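Buy the Boring Gripper

So I've now spent the better part of three weeks with hand-held grippers strapped to my wrists, and I have an opinion, and it's one that got me a long message from Rizwan Paul before I'd even finished typing it up. My opinion is that most of us shopping for these things are comparing the wrong stuff. We compare jaw opening, sensor resolution, frame rate, how many hours of battery. I did it too! I had a spreadsheet with 80 rows in it, and I can tell you that I used maybe the top few when it came time to choose.

What I should have been comparing is how the thing feels when you're trying to do something dumb and ordinary, like dealing with a cord.

Quick background for anyone who doesn't follow my rambling. I do part-time testing for Hitwood, which is a small shop, and we'd narrowed it down to two hand-held units, the Semple and the Trovholm. Arif Karunaratne wanted the Semple from day one (he likes the software, and he's right, the software is lovely). I wanted the Trovholm, mostly because I'd used an older one and I'm a creature of habit. We agreed to settle it with desk chores. Pick up the plug. Straighten the cable. Move the lamp over a bit without knocking down the flowers. That kind of thing, over and over, until your forearms complain.

And I came out of it caring about almost none of what I went in caring about.

Take the finger pads. On paper a pad is a pad. Then you try to pinch a flat little plug lying on a tabletop and you find out that the shape of the tip is the whole game. If the tip is thick, you chase the plug across the desk like a kid with a bar of soap. If it's too thin, you get the plug but you can't hang on to anything round. I went back and forth on this for days, and what I ended up wanting was a plain wedge with a bit of texture on the inside. Boring! No clever linkage, no swappable fingertips in a foam tray. I'd pay extra for boring.

Then there's the cameras. People love to argue about whether you want the view from the hand or the view from the head, and Rizwan's message was mostly about this. He thinks the hand view is all you need and the head view is a crutch. I get why. Up close, the hand camera is where the pads are, and it moves with them, so you always know what's between your fingers. But have a look at one desk both ways and tell me you'd happily throw one of them out.

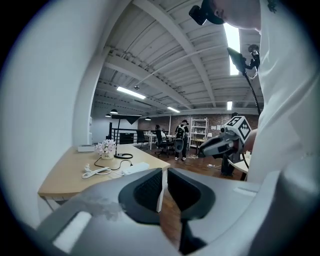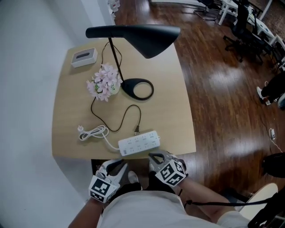 The same desk from a gripper's camera and then from head height. Lamp, flowers and power strip are in both.

From the hand, you get the pads huge and the rest of the room bending off in every direction, ceiling beams and all. From up high, you can follow the lamp's cord along its loops right to the power strip. I can't do that comfortably in the hand view, and I'm a grown adult with a decent monitor. If I have trouble tracing a cable, I'm not going to blame a robot arm for having the same trouble later on.

Rizwan's answer is that the hand camera moves, so over time you see everything. Sure. In theory I could also learn my way around Dallcombe by crawling through it with a flashlight. I'd like the map too, please.

Where he does have a point is cost and hassle. Anything you put on your head gets heavy, and it gets heavy a lot sooner than the sales page suggests. By the end of a long session I was holding my neck funny, and I'm sure that changed how I reached for things. The extra view isn't free. I just think it's worth it, and I'd rather take more breaks than lose it.

Same goes for cables, by the way. I know everybody wants wireless, and I'd love it too, but a cable I can feel tugging at my wrist bugs me less than a dropped connection I only hear about after lunch. Arif disagrees with me so strongly on this that we've agreed to stop bringing it up.

As for price, the two quotes we got were 900 dollars apart, and I'd been treating that gap as the big decision. I don't anymore. Spend a day picking up plugs with each one first. Bring your own desk junk, the more annoying the better, and keep the spec sheet in a drawer until you're done.

We went with the Trovholm, for the record. Arif gets to pick the next one in May, and he has already sent me a link to something with five fingers.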